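Cleaning a Membrane Keyboard: Full Wash of Caps and Case

This procedure covers a wired, full-size membrane keyboard with removable caps. It does not apply to laptop keyboards or to mechanical boards with soldered switches. Allow one evening for the work and a night for drying.

You will need a plastic bowl, dish soap, a cap puller, a soft toothbrush, cotton swabs, a small Phillips screwdriver and two dry towels. Use distilled water for the last rinse if your tap water is hard.
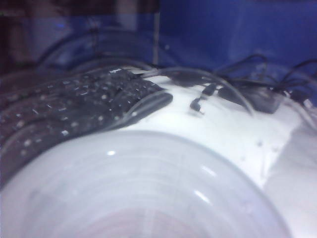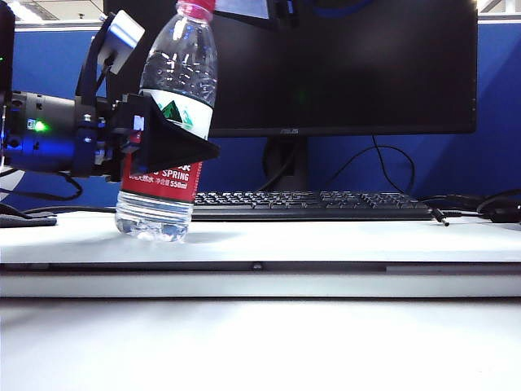 A keyboard beside a clear plastic bowl, and a water bottle with a red label.

Step 1: Record the layout

Unplug the keyboard from the computer. Photograph the full layout straight on, then take a second photo of the number pad. Regional layouts differ in the keys around Enter and the left Shift, and a stock diagram from the web may not match yours.

Step 2: Pull the caps

Start at a corner and lift each cap straight up. Do not twist. Wide keys (Space, Enter, both Shifts) usually sit on a wire stabilizer. Lift one side of the cap, unhook the wire from its clips, then free the other side. Keep the wires in a separate cup; they should not go in the water.

Step 3: Soak

Fill the bowl with lukewarm water and add a few drops of soap. Keep the water under 100 °F, as hotter water can soften the adhesive on stick-on legends. Soak the caps for 6 hours, stirring now and then. Brush the inside walls of any cap that still feels greasy, then rinse until the water runs clear.

Step 4: Clean the case

Turn the keyboard over and remove the screws. My Bravix has 7, one of them hidden under the rating label. Lift off the top shell and set the membrane and circuit board aside on a dry towel. Wash the shell only. Wipe the membrane with a barely damp swab – no soap, no alcohol on the printed traces.

Step 5: Dry

Lay the caps open side down on a towel. Water stays in the stems longer than anywhere else, so leave them overnight. A hair dryer is not recommended.

Step 6: Reassemble

Fit the membrane over its locating pegs before closing the shell. Tighten the screws by hand in a cross pattern. Refit the stabilizer wires first, then the wide caps, then the rest by row. Plug in and test every key in a text editor.

If one row fails, reopen the case and check that the membrane contacts sit flat against the board. Flurina Steiner reports the same fault on a Grulik board, fixed by reseating the clamp bar.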